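클라눔(Clanum) 생활소식 4월호 / 정리 코너
회색 펠트 바구니로 하는 분류 정리, 이번 달은 물병편

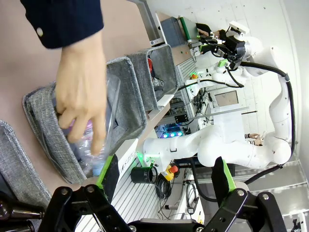 천 수납함에 물병을 그냥 눕혀 넣어도 되나요?
마개만 꽉 잠겨 있으면 눕혀도 됩니다. 다만 마시던 병은 세워 두세요. 펠트는 한번 젖으면 속까지 마르는 데 꼬박 하루 걸리고, 덜 마른 채로 접어 두면 냄새가 납니다.

지난달 소식지 나가고 제일 많이 온 문의가 이거였어요. 그래서 물병부터. 급하게 쓰는 거라 순서가 좀 뒤죽박죽이어도 양해 바랍니다.

먼저 바구니 이야기. 회색 펠트 수납함, 입구를 한 번 접어 내린 모양. 같은 걸 여러 개 나란히 놓고 쓰는 게 편합니다. 크기 다른 걸 섞으면 처음엔 예뻐 보여도 결국 큰 데로만 물건이 몰려요. 우리 집이 그랬음. 큰 바구니 하나에 우산, 충전기, 귤, 영수증까지 다 들어가 있었고 작은 건 텅텅.

입구 접는 건 취향인데 저는 접는 쪽. 접으면 테두리가 두 겹이라 덜 주저앉고, 손이 들어갈 때 걸리적거리지도 않고요. 깊이가 모자라면 다시 펴면 됨.

나누는 방법
마실 것 한 칸, 닦는 것 한 칸, 전선 한 칸, 그리고 '모르겠는 것' 한 칸. 마지막 칸이 꼭 있어야 합니다. 이게 없으면 어디 둘지 모르는 물건이 죄다 탁자 위로 올라와요. 대신 모르겠는 것 칸은 한 달에 한 번 뒤집어 엎기. 저는 월말 저녁 먹고 합니다. 15분이면 끝나요.

물병은요
500밀리 투명 페트병 기준으로 적습니다. 얇은 병은 옆에서 눌리면 우그러지니까 무거운 것 밑에 깔지 말 것. 바구니 안에서 비스듬히 누워 있는 정도는 괜찮고, 여러 병 쌓을 땐 마개 방향을 번갈아서. 라벨이 위로 오게 두면 꺼낼 때 안 헷갈립니다. 다 마신 병을 도로 넣는 분들 계신데 (저희 집에도 한 명) 빈 병은 바로 라벨 떼고 분리배출함으로. 빈 병이랑 새 병이 섞이면 그 칸은 금방 망해요.

햇빛 드는 창가는 피하세요. 펠트 색도 바래고 물도 미지근해지고.

전선은 제발 따로
둥글게 말아서 끈으로 한 번 묶은 다음 넣기. 물병이랑 같은 칸에 넣지 마세요. 꺼낼때마다 줄줄이 딸려 나옵니다. 컵도 마찬가지로 따로. 컵은 바구니보다 그냥 탁자 위 한쪽에 자리를 정해 두는 게 낫더라고요. 키 큰 원통형 컵은 특히. 바구니에 넣으면 넘어져서 바닥에 먼지 다 붙음.

이름표
종이 이름표를 펠트에 테이프로 붙이면 이틀도 못 갑니다. 옷핀이나 나무집게로 테두리에 집어 두는 게 제일 오래 갔어요. 글씨는 크게, 두 글자로. '음료' '청소' '전선' '보류'. 길게 써 봤자 아무도 안 읽어요, 저희 식구만 그런지도 모르겠지만.

펠트 손질
보풀은 돌돌이로 밀면 되고, 얼룩은 물 묻힌 수건으로 두드리기. 문지르면 보풀이 뭉쳐서 얼룩이 더 커 보입니다. 세탁기는 안 돼요. 한 번 돌렸다가 모양 다 틀어져서 버린 사람이 여기 있습니다. 바닥에 두꺼운 종이 한 장 깔아 두면 부스러기 털 때 종이만 꺼내면 되니 편하고요. 종이는 택배 상자 잘라 쓰면 딱.

물건 꽉꽉 채우지 말 것. 위에서 들여다봤을 때 바닥이 조금은 보여야 찾기가 쉬워요. 안 보이면 바구니를 늘릴 게 아니라 일단 덜어 내기.

구하는 곳 물어보신 분들
셀리니코(Celinico) 매장에서 접이식으로 팔고요, 라이징거(Reisinger) 쪽은 손잡이 달린 것만 있습니다. 클라눔 공동구매는 이번 달 한 번 더 엽니다. 개당 3000원, 한 집에 20개까지, 전체 50명 선착순. 배송은 안 되고 1층 안내대에서 직접 찾아가셔야 해요. 장바구니 하나 챙겨 오세요, 접어도 부피가 꽤 됩니다.

신청은 소식지 답장으로 이름이랑 개수만 적어 보내 주시면 되요. 색은 회색 한 가지. 베이지 문의 주신 분들 죄송, 이번엔 없습니다.

다음 호는 냉장고 문 쪽 칸. 소스병 자꾸 쓰러지는 집 사연 받아요. 마감은 5월 초 오후 6시까지, 사진은 없어도 됩니다.

클라눔 생활소식 편집부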